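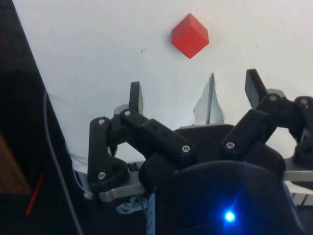 Home | Games | Café | Hire a Table | FAQ | Contact

Frequently Asked Questions

Do I need to book?
For an evening in November or any other month when it rains, yes. Mekdale is a small town with a great deal of rain in it. Afternoons you can usually wander in.

How much does it cost?
Three dollars a head, for as long as you like until we close. Children under five get in free and are charged for in other ways, mostly by their parents' nerves.

How many games do you have?
The shelf list says 126. Of those, 89 are complete. The rest are missing something, and the box will have a sticker telling you what. People play them anyway and argue about it, so please don't ask us to throw them out.

Can someone teach us the rules?
Umut Demirtaş teaches most evenings after 6 p.m. He is patient and thorough. If you would like the short version, say so before he sits down.

Who settles disputes?
The rulebook does. If the rulebook is unclear, Tuncay Kozan will rule on it from behind the counter, and his ruling stands even when he hasn't been listening.

What is Plunard, and why is it always taken?
Plunard is a trading game about canals. It sounds dull and takes four hours. There is a waiting list - ask at the counter and leave a phone number you answer.

Can we eat while we play?
Yes, within reason. Toast is fine. Soup is served at the window tables only, and anything with powdered cheese on it should be finished before you touch the cards.

I lost a piece. What now?
Tell us. We keep a tin of spares and can match most things. We don't charge for pieces, only for whole games, and only one family has ever managed that.

Do you buy used games?
Sometimes. We have enough copies of Stirkex to last the century, so please take yours home again.

Is there parking?
There is, behind the Tekin bakery after 5 p.m. Before that the bakery wants it, and they get up earlier than you do.

Recent
New on the shelf this month
Plunard waiting list: how it works
Two-player games for people still speaking
Winter opening hours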